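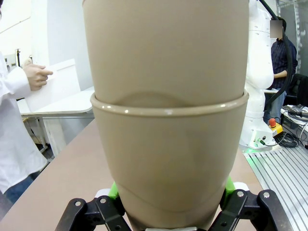
Figure 2. Nested beige containers, the lower one held by a gripper.

3.2 Water table and subsidence
Dip wells were read at 16 points along the Trirkura transect, starting in August. Spacing between wells was 50 m, except near the Pemano ditch, where it was 20 m. Levels fell fastest beside the ditch – the peat there had been drained before the survey began. Subsidence poles were anchored in the mineral layer and read on the same day as the wells. Bustos and Leiva used the same layout at Gokik, but on shallower peat. The full set holds 596 readings.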